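Robot on the bin round: what happens to the evening shift hours?

Forum: Facilities and Building Services > Equipment and Automation

tile_and_grout
We run cleaning at the Stougaard building, 58 rooms on two floors, mostly waiting areas and small offices. Since August a two-arm unit from Trekoditz has been on the bin round. The round is 237 bins. Before, two people did it between 6 and 9 p.m. Now one person walks the floor with the unit and the other has been moved to restrooms and glass.

Bag handling is the slow part. Driving between rooms is fine, and so is finding the bin. Thin plastic is where the minutes go. 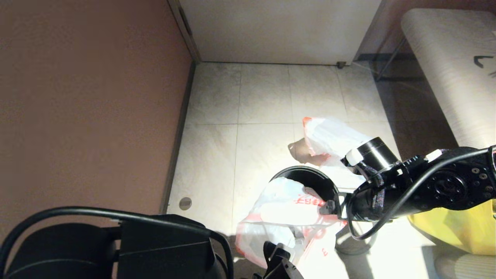
My question is how others have written the attendant's job. Ours still says "cleaner, evening." In practice she clears faults, decides what counts as trash when something is on the floor next to a bin, and signs the log. The pay grade has not changed. I think it should.

mopbucket58
What is your fault rate? We trialed a similar machine at Dernness and stopped after 5 weeks. Two grippers on a liner is a hard problem. A person snaps a bag open without looking.

tile_and_grout
One call for help per 50 bins on a good evening. Worse with the thin printed carrier bags some tenants use as liners. I have asked for one standard liner across the building and have not had an answer.

ductwork_dan
Then you have automated the easy bins and kept a person for the hard ones. That person now waits more than she works. I would not call that a saving.

tile_and_grout
She does not wait. She wipes door handles and switches in the same room. The hours total is the same as before; the split is different. I never claimed a saving.

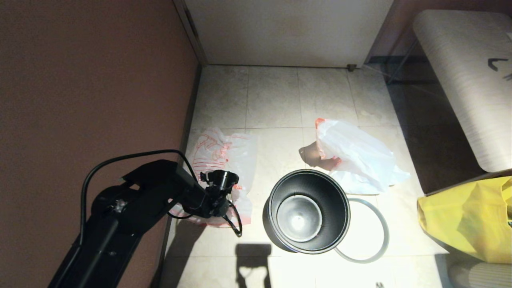

Same stretch of corridor, bin with no liner in it and bags lying on the floor.

mopbucket58
Loose bags on the tile are a trip hazard if that corridor is open to the public. Who is responsible when someone goes down? At Dernness the contract said the operator, meaning the cleaner. She had no say in where the machine put things. That was the main reason we stopped — the speed we could have lived with.

tile_and_grout
Fair point. Our contract names the site, and the round starts after closing. I would still want it in writing that the attendant is not liable. Adding it to my list.

levelplate
Prolembridge regraded theirs to "equipment attendant," one step up, with paid training. Two of the older staff turned it down and kept the manual round on the top floor. Both rounds still run. The complaint I hear is about pace: the machine sets it, and you cannot do three rooms fast and then sit down for a bit.

ductwork_dan
Pace cuts both ways. My crew would take a steady slow round over bending down 237 times.

levelplate
Some would. The ones with bad knees asked for it. The ones who liked finishing early did not.

tile_and_grout
That matches what I see. Does anyone have the Prolembridge job description in a form they can share? I only need the duties section and the part on breaks.

levelplate
Will ask. The breaks part is one line, as far as I remember.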